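Tudevine puts the plain tube rack on trial, and the rack does fairly well

June. For immediate release

Every lab supplier will tell you its rack is the one that ends spills and mix-ups. Tudevine, which buys benchware for 48 small teaching labs, has heard that line often enough to stop believing it. Its new buying guide, out this month, takes a plain orange plastic rack of the kind you can get almost anywhere and asks whether a lab needs to pay more.

The short answer is mostly no. The long answer runs to 33 pages and has complaints in it.

Bench staff at the Kender test room logged 1121 tube placements for the guide, all of them with gloves on. Gloves are where most sales claims fall apart. A hole that feels generous to a bare hand is a nuisance once there is fabric over the fingertips, and the usual product sheet has nothing to say on the subject. 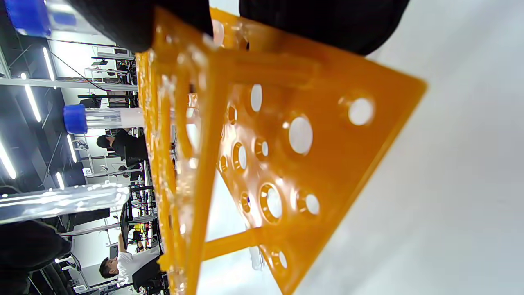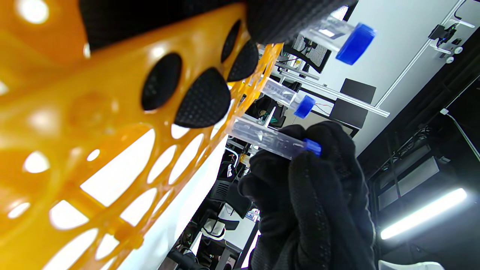
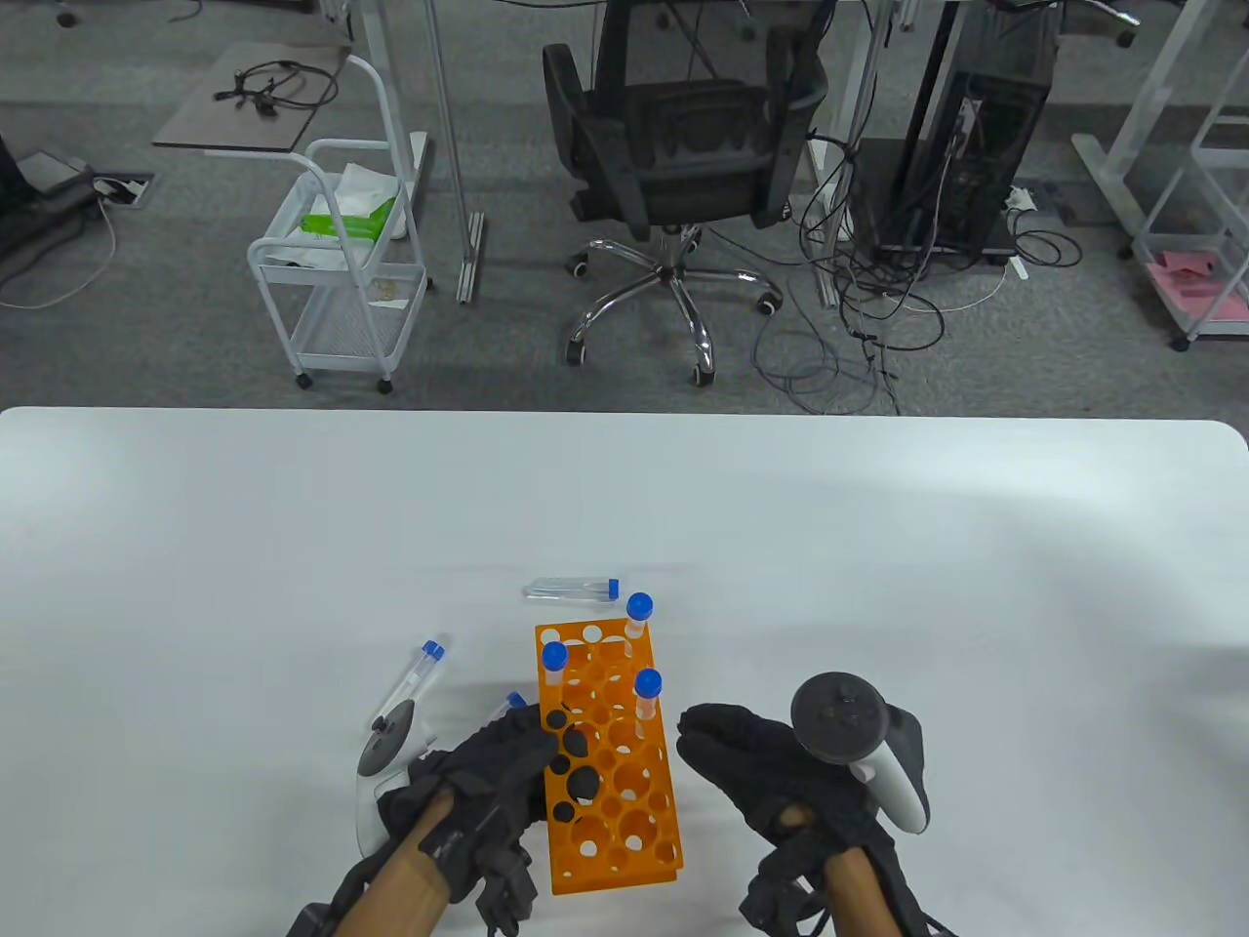
Orange plastic rack and blue-capped tubes, handled in black gloves.

The open design came out ahead of solid blocks on one point: you can see through it. Tudevine is less impressed by the mix of hole sizes. Makers call this versatile. Testers called it a good way to put a tube in the wrong hole, and the guide sides with the testers. It suggests picking one hole size per task and sticking to it.

Color coding gets a cool reception too. A bright rack is easy to find on a pale table, and the guide grants that much. It found no support for the claim that color alone cuts down on labeling errors, and it tells buyers to keep writing on their tubes.

Ruramix and Mandagi, two suppliers whose premium racks were also looked at, were sent the findings before release. Ruramix disputes the section on price. Mandagi asked for a second round of testing, which Tudevine has agreed to run in the fall.

The guide costs $35 in print and is free to member labs. Requests for copies, and objections, can be sent to the Tudevine press desk.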